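Rankin Community Orchard Opens Its Gates for a Seventh Harvest Season in Dandport

August 29, 2019

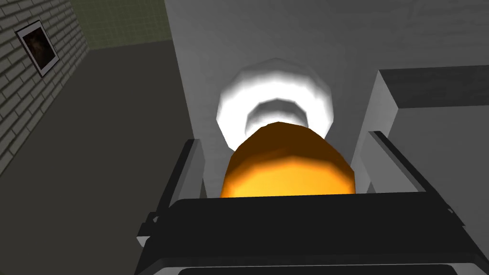
COMMUNITY NEWS | FOOD AND GARDENS

DANDPORT: The Rankin Community Orchard is delighted to announce that its gates will open once again this spring, with longer hours, a freshly gravelled path from the Zemgate Road entrance and, for the first time, a proper undercover area where neighbours can sit down with a cuppa and a slice of something home-baked while the kids burn off some energy on the grass.

The orchard began 7 years ago on a bit of council land that had grown little apart from blackberries and old tyres. It is now home to 318 fruit trees, most of them citrus, along with a row of figs by the back fence and a persimmon that has never quite made up its mind about the place. More than 1,000 households picked up fruit from the orchard stall last season, and a good deal of marmalade has been made in Dandport kitchens as a result (please keep returning the jars, we can always use them!).

"When we put the first mandarins in, people would lean over the fence and tell us the soil was too heavy, and they were right, it was dreadful," said orchard coordinator Evander Purves. "We barrowed in compost all winter and the next winter as well. Now those same people come by on their way home from work and fill a bag, and I couldn't be happier to see them."

This season's program includes grafting mornings, a pruning class for beginners and the ever-popular preserving day in the hall kitchen, where places are limited to the number of stoves. Local nursery Drarari has kindly donated 100 young lemon trees, which will be offered free to Dandport residents who have a sunny spot and are willing to water through the first summer. One tree per household, please, and bring something to carry it home in.

The new shelter was paid for by the April plant fair and by a neighbourhood grant, and has been fitted with a rainwater tank and a wide, level entry for prams and wheelchairs.

Entry to the orchard is free. Dogs are welcome on a lead, though not in the hall kitchen. Anyone wishing to book a class or put their name down for a lemon tree can leave their details at the Rankin hall noticeboard or speak to Evander at the stall.

Media enquiries: Evander Purves, Rankin Community Orchard, Dandport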